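Ata da reunião da direção do Clube de Tiro Flenulel

Mês de referência: junho. Início às 19h30, na sala de cima.

Presidiu Noémie Hamel. A ata anterior foi lida e aprovada sem alterações.

1. Linha de 25 metros
O para-balas das posições da esquerda está gasto e a firma Tident apresentou orçamento de 825 euros pela substituição das placas, com montagem incluída. Aprovado por unanimidade. Durante a obra a linha fica fechada e as sessões de pistola passam para a carreira interior. O aviso será afixado à entrada e enviado aos sócios por correio eletrónico.

2. Carabinas do clube
As duas carabinas de calibre .22 usadas na iniciação voltaram da revisão na Pasaribu. Uma trouxe mola do percutor nova. A outra continua com o gatilho mais pesado do que o desejado e regressa à oficina depois da prova interna. Foi lembrado que nenhum sócio está autorizado a mexer nos gatilhos das armas do clube.

3. Munições
Restam 30 caixas de .22 no cofre. A direção decidiu encomendar mais 160 ao fornecedor habitual. A proposta de mudar para a marca Brokuvon teve dois votos a favor e quatro contra. O preço por caixa para os sócios mantém-se até ao fim do ano.

4. Prova interna
Carabina deitado, 60 tiros, com inscrições até à véspera. Esperam-se cerca de vinte atiradores. Os alvos já estão cá. Falta um segundo árbitro para a parte da tarde e Noémie Hamel ficou de contactar o clube vizinho.

5. Outros assuntos
Vários sócios queixaram-se de invólucros deixados no chão depois dos treinos. Cada atirador deve limpar a sua posição antes de sair. Os óculos de proteção emprestados devolvem-se no balcão. O pedido de uma chave adicional para o armário dos alvos ficou adiado para a próxima reunião.

A reunião terminou às 21h10.
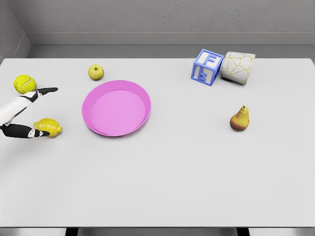
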